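3.2 Household textiles and the question of wear

The second group of objects in our survey consists of cloths for daily use: kitchen towels, napkins, covers and simple tablecloths. In the Ekwood households these were the most difficult to record. The owners did not consider them as property worth mentioning, and in the first round of interviews many of them were left out completely. Only after we changed the question from "What textiles do you own?" to "What do you wash every week?" did the cloths appear in the lists. In total, the corrected inventory contains 2259 textile items, of which 811 are checked or striped.

This high share needs an explanation. Saavedra proposed that pattern was chosen to hide stains, and for Badbridge his argument is convincing, as plain cloths there were replaced much earlier than patterned ones. In Ekwood we could not find the same difference. Several persons told us that they bought striped cloth simply because the shop in Rutherford had no other. We therefore prefer to speak of availability first and of preference second, although the two cannot be fully separated with our material.

A further difficulty is the naming of patterns. The same cloth was called "plaid" by one member of a household and "striped" by another. The answer seemed to depend on how the cloth was lying when the question was asked. In a spread cloth the crossing of the stripes is easy to see, but in a bunched one the eye follows mostly one direction. For this reason each coder worked with cloths in both states, and a pattern was accepted only when three coders agreed.

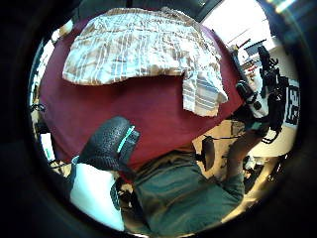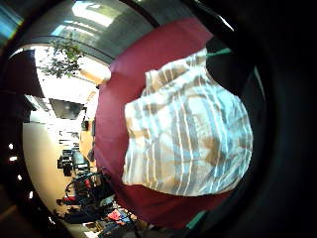

Figure 13. White cloth with colored stripes against a dark red surface.

3.3 Storage and folding

Folding habits were recorded in December, when most families had their complete stock in the house. We distinguish between cloths that are folded in half and then in thirds, cloths that are rolled, and cloths that are put away without any fixed form. The last type was underestimated in the Clada study, where only closed cupboards were examined and open baskets were not included.

In our data, the form of storage is connected with the place of storage more strongly than with the age of the owner. Where a deep drawer was available, rolling was common also among older persons. Where the cloths were kept on a narrow shelf, nearly all were folded. We did not find a relation between the folding method and the size of the household, but the number of large households is small and this result should be read with caution.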